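24 Jul 2025

I've been meaning to write about the move for weeks now, and every time I sit down to do it I end up wiping out a cupboard instead, so tonight I made tea and closed the kitchen door and here we are.

We left the house on Nikingate at the end of the spring, after more years than I like to add up, and came to this much smaller place in Uruvska. Two bedrooms, a kitchen you can cross in four steps, and a view of the hills that I still stop and look at with a dish towel over my shoulder. I love it here. I did not love getting here! There were 92 boxes, and I know that because the moving company put a numbered sticker on every one and made me sign for them, and I think number 50 was mostly lids.

The thing I keep turning over is how much we owned that we had never really chosen. Things had come in the door with a birthday or a sale and just stayed. I found three cheese graters. I found a tablecloth for a table we sold when the kids were small. My mother's recipe cards were in with the Christmas lights, which gave me a good long cry on the floor of the hall closet, and I lost a whole afternoon to reading them (her handwriting got so tiny toward the end of each card, as if the cardboard cost by the inch).
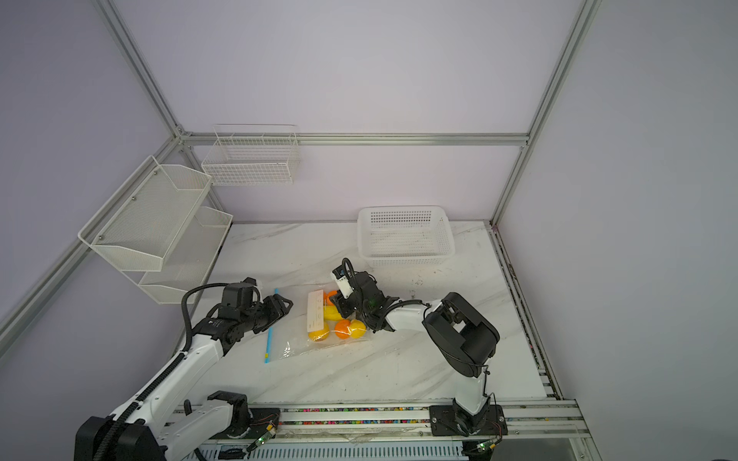 Some of it was easy to let go of and some of it was terrible. The piano was terrible. None of us had played it properly in years, and the tuner used to sigh when he opened it up, but I had dusted that thing every week and I felt like I was leaving a dog behind. A family out past Iyamu took it for 200 dollars, and their little girl sat down and played the first half of a tune right there in our living room with the movers stepping around her, so that helped some.

What surprised me is that I don't miss the space. I thought I'd feel pinched. I do miss the back porch in the rain, and the bakery on the corner, and knowing which stair creaked. The stairs here don't creak at all and I keep feeling for it in the dark.

I'm slowly learning the town. The bus down to Rukel runs every hour, and the library there lets you keep books for a month, so I've been reading more than I have in ages – mostly mysteries, and one very long book about salt that I'm not sure I'll finish. There's a market by the church where the tomatoes have just come in. I bought far too many and we've had them on toast for supper most of this week.

My sister is coming in October, and by then I'd like to have the spare room painted and the last boxes out of it. I still haven't found the good scissors.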